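July, bench notes, UV exposure of white plastics

Pulled the Ellwood coupons out of the cabinet at 4:00 and put them next to the dark-stored set. The Ellwood sheet says "no perceptible yellowing" for this grade. I can perceive it fine. It shows worst on the molded edges, where the skin is thinner, and hardly at all on the flat faces, which are the faces their sheet reports on.

Akine coupons look better, but I don't trust that yet. Five of the six came from the same end of the same batch, and the sixth has no batch mark at all. Whoever cut them, please write on the back in pencil. Marker bleeds through after a week under the lamps and then we're measuring marker.

Lamp hours read 2602 on the cabinet counter. The counter runs while the door is open, so the real dose is lower, and I have no good way to say how much lower. Vondmont quotes their results in "equivalent outdoor years." I asked what outdoors and got a brochure. A porch in Arizona and a porch in Maine are different tests, and I'm not putting years in our report until there's a number behind them.

Bend test on the exposed strips: four held, and the rest went chalky on the outside of the bend without cracking. Chalky is not in the pass/fail sheet. Logged as "other," which is a bad category – it had half of last month's results in it too.

Next round should use finished parts. Ribs, struts and rims all cool differently, and a flat coupon has none of them.

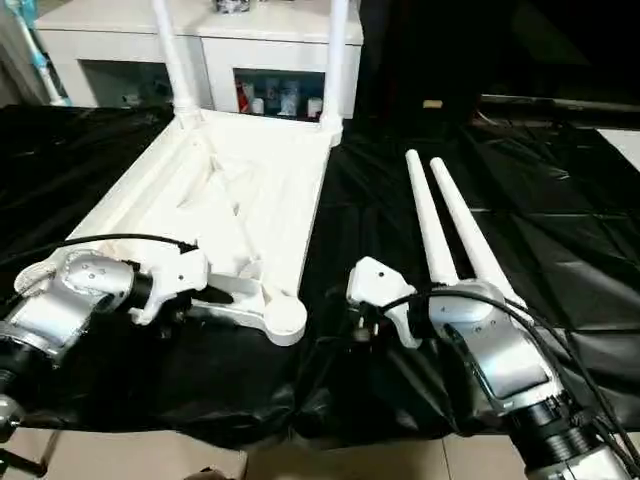
Grusow wrote back in the afternoon that finished parts would be a mistake, as no two surfaces would sit at the same distance from the lamps and the readings couldn't be compared with anything we already have. Fair on the distance. I still think a tidy number off the wrong shape is worth less than a messy one off the right shape. Will run both if there's room on the lower rack.

To do: tape over the door switch question, order fresh filters, re-zero the color meter before touching the Akine set again.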